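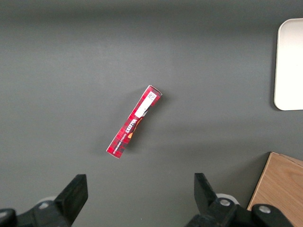
January, 6.40 a.m.

Frost overnight, clear by dawn. Rain gauge at Gruststead emptied before breakfast: 33 mm for the month so far, low for the site. The funnel had a leaf in it again, so I have marked the last two readings as suspect and left them out of the running total.

Last year's total is now final at 783 mm. Fiachra Horgan's figure for Zilcombe has not come in. His gauge is the older pattern with the narrow neck and he reads it an hour later than I do, so the two records need care when set side by side. Wrote to him about it in the autumn. No reply on that point, plenty on drainage.

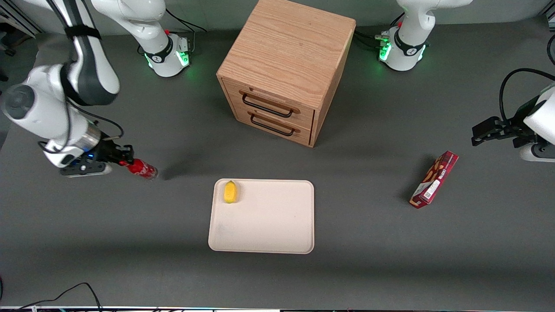

## Afternoon

Walked up to the stream with Anisa Kusuma to look at the level board. The lower bracket has shifted and the board leans downstream. We packed it with slate and took the reading twice - 248 mm, then 248 again. The bracket wants replacing before the spring flows. I would rather have a longer post, set 300 mm into the bed, but the bed there is all loose stone and Anisa thinks the post would work free. She may be right. Left it for now.

Tea from the flask at the gate. Wind backing westerly, cloud coming in from the Hayes side.

Copied the week's figures into the bound book after supper. One error found, a transposed pair in the minimum temperatures, corrected in red and initialled.
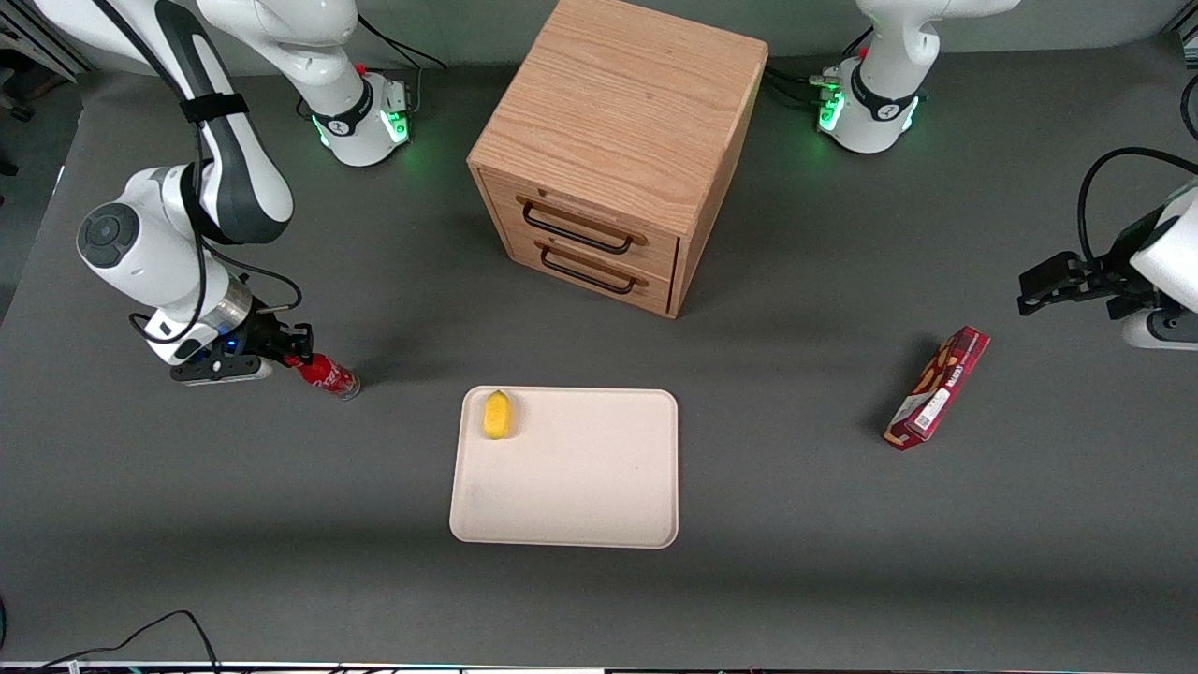 The minimum thermometer itself still reads half a degree high against the spare. I have not applied a correction, as the spare was last checked by Tomás Fitzgerald and I cannot find his sheet. Will look in the blue folder. Need to order chart paper, and ask Iman Soliman for the key to the lower gate.

Barometer falling since four.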